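Section 4. Fitting the finger pads and checking the spread

Do this section once for each Tukeris hand tool. You need the two printed pads, a 2 mm hex key and a soft cloth.

1. Lay the tool on its back and open the linkage fully by hand. Both fingers should move together and stop at the same time.

2. Press a pad onto each fingertip with the ridges facing inward. Push until the rear lip clicks over the finger.

3. Check the pivot pins for side play. If a finger rocks, tighten its pins a quarter turn at a time.

Note: Pads from the November batch are slightly tight. Sand the inside of the lip lightly before fitting.

4. Hold the tool over a table with the fingers open and pointing away from you. Keep your own fingers behind the linkage. 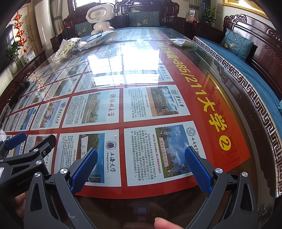 5. Squeeze the handle slowly and read the counter. Fully closed should read 10. Fully open should read between 188 and 191.

6. If the open reading is too low, back off the stop screw and repeat step 5. A reading of 229 means the sensor plug is in backward. Switch off before you turn it around.

Caution: Do not let the fingers snap shut under the spring. The linkage can pinch skin, and a hard close can crack the pads.

7. Repeat for the second tool. Write both open readings on the build sheet, left tool first.

Glass and other shiny surfaces can upset the tracking camera. If position drifts in Section 5, close the curtains or turn the table away from the window and start that section again.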